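Grovwood Tierhaarbürste Zikitz, 13 cm breit

Ich gebe es zu: Bei uns darf der Hund aufs Sofa, und die Katze schläft, wo sie will. Entsprechend sah mein Wollzeug früher aus! Die Zikitz habe ich deshalb erst selbst einen Winter lang benutzt, bevor ich sie in den Shop genommen habe. Sie holt die Haare auch aus Fleece und Strick (immer in eine Richtung ziehen, nicht rubbeln!). 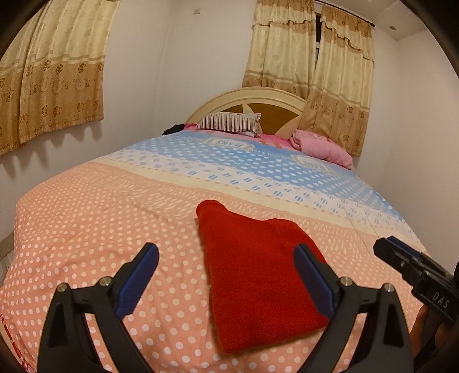 Bei Polstern nehme ich die breite Seite, für Nähte und Ecken die schmale Kante. Danach kurz unter den Wasserhahn halten, abschütteln, fertig. Für lose gewebte Stoffe wäre sie mir zu grob, da bitte erst an einer verdeckten Stelle probieren. 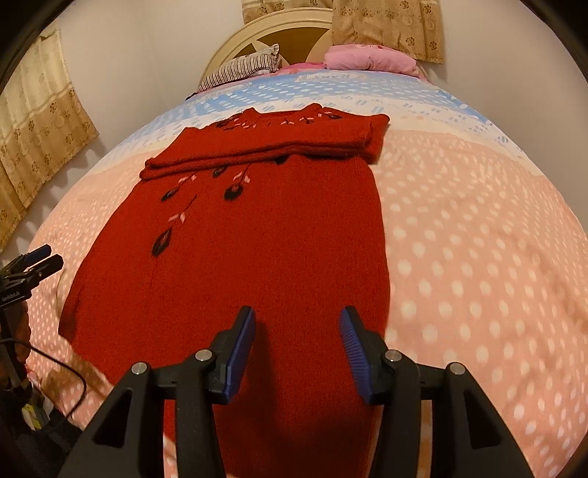

Dunkelroter Strickpullover mit Blätterranke

Bei Stickereien fahre ich nur außen herum, sonst zieht man schnell einen Faden. Die nächste Lieferung kommt im März, 500 Stück, und wer mag, bestellt gleich den Ersatzkopf Iston mit.

Lieferumfang: Bürste, Schutzhülle, Aufhängeschlaufe
Farbe: Grau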